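Flokden Osell rear pannier bag for folding bikes

Product code 1194
Page last revised 16 May 2018

The Osell is a single rear pannier made for folding bicycles with small wheels and short rear racks. Standard panniers sit too low on these bikes and foul the rider's heel. The Osell hangs higher, is cut away at the lower front corner, and comes off in one movement when the bike has to be folded on a platform.

Mounting
Two hooks fit rack rails up to 12 mm in diameter. Reducing inserts for thinner rails are supplied. A sprung lower hook stops the bag swinging outwards and can be slid along its track to suit the rack stay. Pulling the top handle opens both upper hooks. 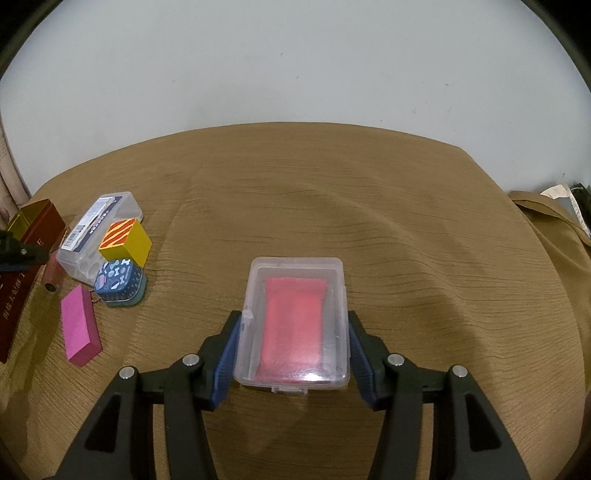

The hooks are sold separately as a spare set, with screws and inserts. Sets for the older Bukora bag have a different hole spacing and will not fit.

Fabric and closure
The body is coated polyester with welded seams. The closure is a roll top with side buckles and needs at least three full turns to keep rain out. Fewer turns give more room, but the bag is then only showerproof. The base has a replaceable plastic skid plate.

Capacity and load
Volume is 16 litres with the top rolled three times. Maximum load is 7 kg. The limit printed on the rack also applies – where it is lower than ours, use the rack figure. A rider carrying one bag only should fit it on the side away from the chain, as the fold on most models leaves more clearance there.

Carrying off the bike
A shoulder strap is included and clips to the two buckle loops. It must be removed before riding. The hooks lie behind a fold-down flap that keeps them off clothing.

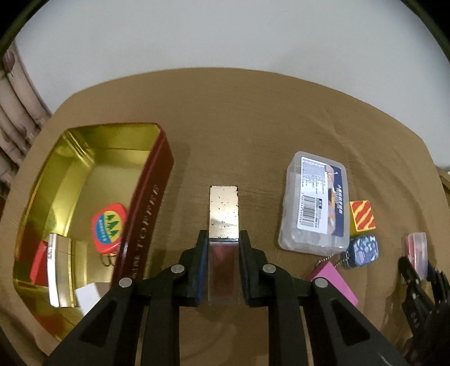 The flap is held by hook-and-loop tape and should be brushed clean from time to time. Grit in the tape is the usual cause of a flap that will not stay shut.

Dimensions and weight
Height, rolled: 30 cm
Width: 250 mm at the base
Depth: 21 cm
Weight with strap: 780 g

Care
Wipe with a damp cloth and mild soap. Do not machine wash or iron. Store unrolled – a bag left rolled through the winter will crease along the coating.

Spares and repairs
Hook set, skid plate, strap and buckles are kept in stock. Seam repairs are done in our own workshop by Ottó Szalai and should be sent in clean and empty, with the fault marked in chalk. Orders for spares over £50 are sent post free within the UK. The workshop is closed for the first two weeks of November.

Trade enquiries: Gladys Owino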